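I've been making breakfast trays for my family for years (birthdays, colds, the odd lazy morning), and I used to get every single one wrong. Cold toast, tea in the saucer, no fork. So this is how I do it now, and it's a lot less work than it sounds!

## Set the tray the night before

Get out everything that doesn't go bad and put it on the tray before bed. Plate in the middle, fork on the left, spoon on the right, cup at the top right corner. If you're serving a lefty, put the cup on the other side. Pick a small plate, too. My big Sora dinner plates look gorgeous, but they eat up the whole tray and then there's no room for jam.
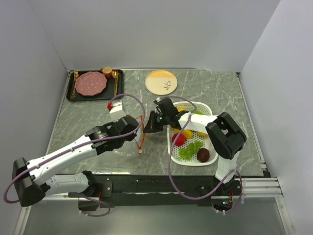 *Pink scalloped plate, gold cutlery and a little cup on a black tray.*

A tray with a raised rim is worth having. Mine came from Irkico, and I've carried it up the stairs at our place in Dralinstead more times than I can count. If yours is slippery, lay a damp paper napkin under the plate.

## Pick food that can wait

You want things that still taste good after 4 minutes of sitting there while somebody finds their glasses. My regulars:

- baked oatmeal, cut into squares
- a soft roll with butter and jam
- yogurt with fruit on top
- scrambled eggs, but only if the bedroom is close

Skip fried eggs. They go rubbery so fast, and runny yolk on a quilt is a whole morning of laundry (ask me about last June).

## Work backward from the tea

I start the kettle first, then warm the plate in a low oven for two minutes while the roll heats up. Check that yours is oven safe! Gold-trimmed ones often aren't, and hot tap water does the job fine. 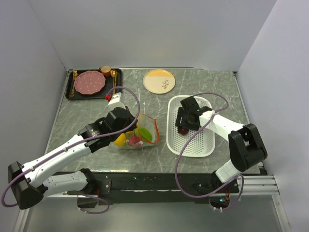
Fill the cup only two thirds full, and do it last. I bring the rest up in a small thermos so nobody has to go back down for a refill. Milk goes in a tiny lidded jar. I use old Sikder mustard jars, well washed, and I've got way too many of them.

Then carry it with the heavy side toward your body, go slowly, and leave the newspaper for a second trip.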